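Zondo to Take In Secondhand Jeans at All Eight Stores From September

20 July 2019

Zondo, the secondhand clothing retailer, will begin accepting used jeans over the counter at all 8 of its stores in September. Customers who bring in a pair will receive store credit, and the jeans will be sorted, folded and put back on sale, normally within the same week.

The program is called Okico. It has been on trial at the company's Dralamum Street store for the past 6 months and replaces the mail-in scheme that Zondo closed last year.

"People told us they did not want to find a box and stand in line at the post office," said Widad Issa, head of stores at Zondo. "They wanted to hand the jeans to a person and get an answer while they waited. Most of the trial was spent working out how to do that without holding up the register."

Under Okico, each pair is laid flat on a table with the legs straight so that the knees, seams and hems can be checked. Fading and worn knees do not rule a pair out. Broken zippers, missing buttons and tears longer than an inch do. Jeans with frayed hems are accepted and sold at a lower price. 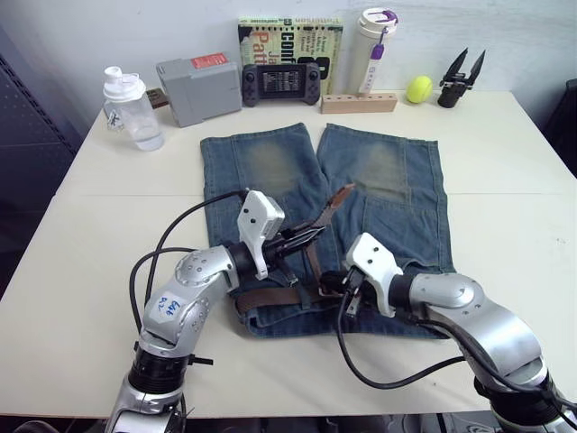
Do customers need to take the belt out before they come in?

Belts may be left in, and staff will take them out during the check. A belt can be handed back at the counter or given in along with the jeans, in which case it is graded and priced as a separate item.

Pairs are placed in one of three grades. Grade A jeans show light wear and earn $8 in credit. Grade B covers visible fading, worn knees or frayed hems and earns $6. Grade C jeans are not resold as clothing and earn no credit, but customers may leave them with the store if they wish. All Grade C denim goes to Idahosa, a workshop run by Chiamaka Idahosa that cuts it up for aprons and tool rolls.

Credit is loaded onto a store card and can be used on anything in the shop. It does not expire. There is a limit of 6 pairs per customer per visit.

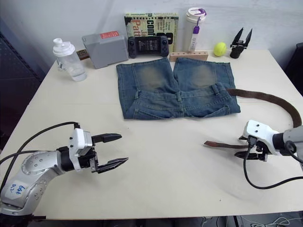

Resale prices will run from $29 for Grade B to $46 for Grade A, and the same prices will apply in every store. Jeans are folded before they go out, and the belt comes off first – a strip as long as the brown one curving away from the folded pair leaves a lump under the denim and makes a stack lean. Belts are sold from a rack next to the register. Zondo tried hanging the jeans during the first weeks of the trial and went back to folding them, as shoppers found the size labels faster on a shelf.

Training for store teams starts in the first week of September and will be led by Babatunde Danladi, who managed the Dralamum Street trial. Each store will have at least two people able to grade denim on every shift.

"The grading itself is quick to learn," Danladi said. "What takes longer is explaining to somebody why a pair they like is a B. We have put that into the training too."

Jeans in all adult sizes will be accepted, including maternity styles. Children's jeans, denim jackets and skirts are not part of the program for now. Zondo asks that all items be washed and dried before they are brought in, with the pockets emptied.

Customers who still hold credit from the mail-in scheme can have it moved to a store card at any register.

Media contact: Lawal Adeyemi, Zondo press office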